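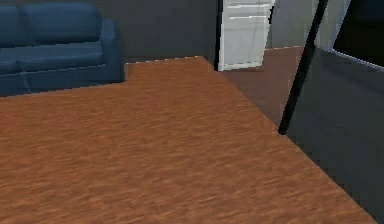 Why does my mobile arm stop with a following error on the wrist joint only when it runs in simulation?

The simulated wrist is being asked to move faster than its drive model allows. Compare the velocity limit in the robot description file with the limit in the controller configuration. If the controller's number is higher, the joint lags behind its command, the lag builds up, and the monitor trips. Set both to the lower value and run the same path again.

Details, as requested by a moderator: the simulator is Drukutik, the controller bridge is Werkulbridge, and the arm sits on a wheeled base. The task is a drive across a living room, followed by a wrist turn at the end. The base part always completes. The wrist turn faults on most runs, though on some runs it goes through with nothing in the log. The error text is "following error exceeded, joint 5, controlled stop." The same path file on the real arm has never produced it. I have already raised the error threshold once. The fault then came later in the turn but it still came. I would prefer not to raise it again, as the same configuration file is loaded on the hardware.

Posted by driftcheck

stallcurrent

Put the threshold back first. A following error limit is a safety setting. If the file is shared with the hardware, you have now also told the real arm to tolerate a larger deviation before it stops, and a real collision is detected later than it was before. Keep separate files for simulation and hardware, even if they differ by one line.

The limit mismatch mentioned at the top of the page is the common cause, but it would give you a fault on every run. A fault that comes and goes on an identical path points to timing. Werkulbridge sends setpoints on its own clock unless told otherwise. Drukutik advances on simulation time. When rendering gets heavy, simulation time slows down and the bridge does not. The controller then receives setpoints that are ahead of where the physics has got to, and the difference is reported as following error. The joint is tracking correctly in its own time.

To confirm it:

Log the commanded position, the measured position and the simulation time for joint 5.
Log the wall clock time next to them.
Plot the position error against the ratio of the two clocks.

If the error grows wherever the ratio drops, you have the cause. In my case the controller ran at 1000 Hz and the renderer dropped to 30 frames per second whenever the wrist camera was switched on. With the camera off, the fault went away completely.

The fix is to start the bridge with its time source set to the simulator and to turn on lockstep, so that no new setpoint is issued until the physics step has finished. Runs take longer. The results repeat.

If you use lockstep, also check the watchdog in the bridge. It counts wall clock time even in lockstep, and a slow step can trip it. That gives a different message (communication timeout), which people then report as the same fault.

Prirkov_user

I had this error and reinstalled Drukutik and it went away. It might be worth trying. Also check that your graphics driver is current.

gantryside

Adding one cause that the logs above would not separate from the others. If the finger collision shapes overlap the wrist link in some orientations, the solver pushes them apart at every step and the joint sees a load that is not in the path. It appears only in simulation, because the real parts do not overlap. Turn on the display of contact forces and rotate the wrist slowly by hand through its full range. Any contact reported with nothing nearby is self-collision. We found ours at 38 degrees, on a Gill gripper model whose finger shapes had been exported as one convex hull. Replacing the hull with two boxes per finger cleared it.

Do not fix this by disabling self-collision for the whole arm. Disable it for the one pair of links, and only after checking that the real parts cannot touch.

driftcheck

Update, Wed 18 December. It was the clock. The plot showed the error rising with each drop in the ratio, and the bridge had been on wall time since it was set up in October. Lockstep is on and the wrist turn now completes. The watchdog did trip once, with the timeout message, and I have lengthened it in the simulation file only. The original threshold is restored in both files. I ran the contact check as well and it reported nothing.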